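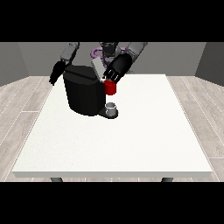 Leonie thinks the red cup should be the last thing we worry about, and that we ought to get the hand pose sorted before anybody touches the coffee task again. She left that as a comment on my Friday entry and I've been chewing on it all weekend. Her point is that we keep tuning where the cup goes when the fingers are doing something a little different every time we hit reset. OK. Fair. I'm going to try it her way this week and write down what happens.

Jul 29, 2024

Sim day, all day. The club room was too hot so I worked in the hallway with the laptop on the windowsill and everybody's bikes for company.

Where we are, for whoever picks this up after me: Stendetti (the student challenge, not the robot, I keep having to explain this to the new people) wants one kitchen task run start to finish in simulation. We picked the coffee one. The red cup is held from above by the robot's right hand, the machine is the big black thing, and the little pale cup sits on the tray base. The scene loads clean now. Last week the table legs were sinking into the floor and I lost an evening to it, and it was a units mix-up in the scene file. Leonie found it while eating a sandwich. I had been staring at collision meshes for hours!

What I did today:

Ran 35 resets with the old grasp settings, no changes, to get a baseline. 18 of them kept hold of the red cup all the way through the move over the tray. In the rest it slid down through the fingers or spun and got flung. One went straight through the wall and kept going, and I let it run for a while just to see the coordinates climb.

Then I did it Leonie's way. I froze the arm path completely and only played with the hand. Same starting pose each time, fingers opened a bit wider before they come down, and then a slower close. I also turned up the friction on the fingertips, but I did that in a separate batch so we can tell which change did what. (I did not do this last time. I know. It's in the notes from last time, in Leonie's handwriting, underlined.)

Slower close helps a lot. I could see it right away just watching the viewer — the cup stops doing that little hop when the first finger lands. Friction on its own did less than I hoped, and if you push it too far the cup sticks to the fingers on release and hangs there like it's glued, so I put it back to where Jorko has it by default. Jorko is our settings loader, if you're new. It's one file, please read it before you edit it.

Still bad: the left hand. It isn't supposed to do anything in this task and it's parked near the back corner of the machine, over the table, and on some resets it drifts down and bumps the housing. Doesn't look like much but the machine scoots and then the tray isn't where the path thinks it is. I bet a few of my "failed grasps" from last week were really this. I want to park that arm further out to the side and lock the shoulder. Haven't done it yet, the battery was at 8 percent and my charger was in the locked room.

Other stuff, not in order:

The Lanz script for saving runs overwrites the old folder if you don't change the name by hand. I lost the first batch of the morning that way and had to redo it. Somebody please add a time stamp. I'll do it if no one else does but I'm going to grumble.

Camera view is fine for the report. I'd like one more from the side so we can check how the two cups line up, front to back. From the front it's really hard to judge depth and I keep fooling myself.

Flavuvix (our team name for the scoring sheet, chosen by vote, I voted against) needs to be filled in by the first week of August. It gives 5 points for a clean release, so release is what I want to look at next, after the left arm.

Reply to Leonie, so it's in here too: you were right about the hand pose. I still think the placing target is a touch off toward the front, but I'll leave it alone until the grasp is boring.

Tomorrow: charger, left arm, rerun the baseline with the arm parked, same number of resets. If the numbers jump I'll redo the chart on the whiteboard. Don't erase the whiteboard.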